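Terholm Residents' Newsletter - January
Shared Kitchen and Ground-Floor Areas

The refurbished shared kitchen at Terholm is now in daily use, and the management office wishes to thank residents for their patience while the work was carried out. The kitchen serves both wings of the building, 576 residents in all, and the former arrangement of a single shallow sink had been a frequent subject of correspondence. The following notes set out the arrangements for the coming months, together with a small number of changes agreed with the cleaning contractor, Kikholm.

Floors

Residents will have noticed that the carpet on the ground floor is grey. The colour was chosen after samples had been left in the entrance hall for comments, and received the most support. Carpet remains the preferred covering for the sake of the flats directly beneath, where footsteps and dropped cutlery had been heard late in the evening. Kikholm will vacuum every morning before 8 a.m. and will shampoo the carpet twice a year. Spills should be blotted with a plain white cloth and cold water. Bleach must not be used, and any mark which remains should be reported to the office so that it can be treated at the next visit. 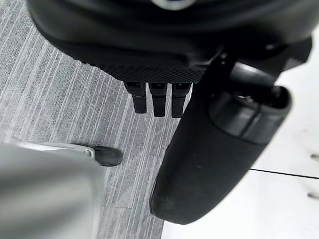 Washing up

The sink and the draining rack are for the use of everyone, and the rack in particular works well only if it is kept moving. Residents are asked to observe the following points.

Scrape plates into the food caddy before they go into the sink. The waste pipe was cleared on two occasions last autumn, and on both the blockage consisted chiefly of rice and coffee grounds.

Leave the strainer in the drain while washing up, and empty it afterwards.

Stand plates upright in the rack with a gap between them. Bowls and mugs should be placed upside down.

Put crockery away within 2 hours. Items left overnight will be moved by the cleaning staff to the shelf by the door, where they will be kept until the end of the month.

Pans with burnt-on food may be soaked in a resident's own flat, but should not be left to soak in the shared sink.
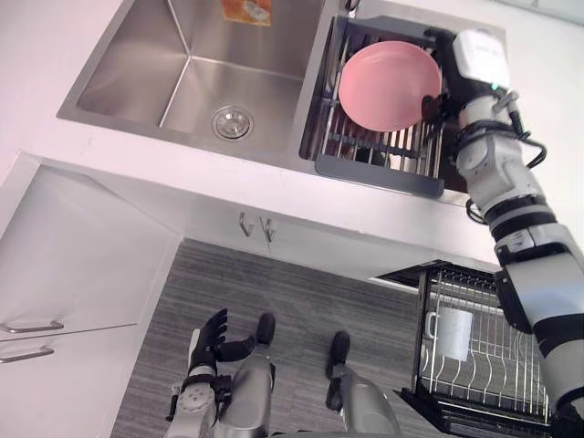 Crockery for the shared kitchen was bought from a local supplier in Kusville, and replaces the mixed collection which had built up over many years. A total of 300 pieces were ordered, including dinner plates, side plates, bowls and mugs. The office had some reservations about ordering coloured plates, but the pink has proved easy to pick out against the dark rods of the rack, and fewer pieces are now being carried off to flats by mistake. Breakages need not be paid for. They should, however, be entered in the book on the noticeboard shelf so that replacements can be ordered in good time. Chipped plates should be withdrawn from use and handed in at the office.

Cupboards

The white cupboard doors show finger marks readily and may be wiped with a damp cloth and a little washing-up liquid. Scouring pads and cream cleaners will dull the surface and should be kept for the sink. The silver handles need only a dry cloth.

Several doors were found to have dropped slightly on their hinges shortly after fitting. These have been adjusted at no cost to residents. Should a door begin to catch, please report it and do not force it shut. Damp tea towels should not be hung over the handles, as water running down the doors will in time lift the finish. A rail for tea towels has been requested and is expected before the spring.

Cleaning materials are stored in the locked cupboard in the corridor. Keys may be signed out from the office between 9 a.m. and 4 p.m.

Booking the kitchen

Groups wishing to reserve the kitchen for a meal or a class may do so through the office. Bookings are accepted for the afternoon and early evening only, and the room must be left ready for general use by 9 p.m. The lunch club from Au House will continue to meet as before, and new members are welcome.

Questions about any of these arrangements should be addressed to Rhys Hapeta, Building Manager, at the ground-floor office. Written comments may also be placed in the box beside the post room. Suggestions for the next issue of the newsletter should be marked as such - the box is emptied each morning.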